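Office Sublease Space and What It Signals for Rents

Sepehr Zamani has tracked commercial leases at Amiris, a property research firm, through two downturns. He does not expect a third one this year. His concern is narrower: office space that tenants have leased, stopped using and put back on the market.

"Headline vacancy only counts what landlords are offering," he says. "Sublease space sits on the tenant's books. It competes for the same renters, usually at a lower price."

His current survey covers 2386 office leases. Of these, 103 have at least one floor listed for sublease, up from 80 in November.

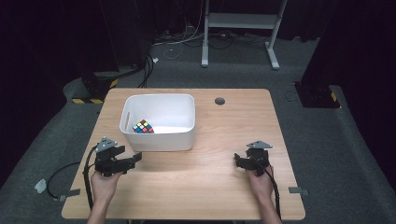

Sublease listings tend to move before asking rents do, Zamani says, and the lag varies by building class. Older buildings with short remaining terms react first. He compares the mix of tenants in a typical listing to the scrambled Rubik's cube in the white bin on the table: the colors are all there, but no side tells you much by itself. A software firm giving up one floor may be moving to a larger building. A lender doing the same is more often cutting staff.

Ludger Sauerland, who manages leasing at Michailidis, reads the numbers differently. "Most of these listings have under 22 months left on the lease," he says. "A serious tenant will not build out a floor for that. I would discount them heavily."

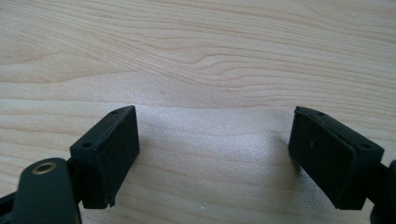 Zamani accepts part of that argument. Short terms limit demand from large tenants, but small firms take furnished space as it stands – and small firms make up most of the new demand in his survey. He puts more weight on the size of each block than on the term.

Both men expect landlords to hold asking rents and give more free months instead. Sauerland says those concessions should be reported with the rent. "Otherwise you are comparing two different prices."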